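The report on the Plumden incident runs to seven pages, and the word "fault" first turns up on the last of them. Before that we get "unplanned motion", "an operator-adjacent event" and, my favourite, "a loss of intended pose". In everyday English, a robot arm that was meant to be standing still swung sideways and hit a woman on the wrist.

It happened on a Friday in November, a little before four in the afternoon. Azucena Carrillo had paused a pair of arms to move a plastic orange that had rolled where it shouldn't. The screen said PAUSED. She reached in. The left arm finished the move it had been halfway through, at full speed, and stopped against her. She was bruised and back at work on Monday, and Veltumham, the firm that runs the lab, has made a good deal of that.

"People keep telling me how light the arms are," she says. "I know how light they are. One of them hit me."

The cause, once you dig it out, is dull. Pumorow, the control software, sends its pause order to both arms and waits for an answer. If only one replies, it waits two seconds and then shows PAUSED anyway. The left arm had lost its connection for a moment, never got the order, and picked up its old instructions when the line came back. The logs show 111 earlier cases of a pause with one answer missing. None had hurt anyone, so none was looked into.

Veltumham's remedy is a software update and a laminated notice. The firm says the new version has passed 100 pause tests out of 100. I asked how many of those were run with a cable pulled out halfway through a move. I am still waiting to hear.

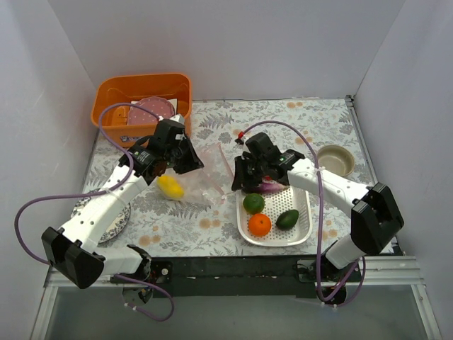
Woo-jin Min, who used to inspect packing lines and now advises labs like this one, is not much moved by the figures either. He wants a switch that cuts the power, wired separately from everything else, within reach of whoever is working. He also wants somebody to look hard at the cables. On these arms the purple lead is held to the forearm with a white tie and then left to swing in wide loops, with more slack hanging below the front rail. That may be perfectly sound. Min's complaint is that the report gives cabling a single sentence, and the sentence says it was "visually satisfactory".

A second site, at Bae, uses the same software and has carried on through all of this — with the update, I am told, "scheduled". Carrillo has her own arrangement in the meantime. She switches off at the wall before she puts a hand in, and it costs her a restart every time.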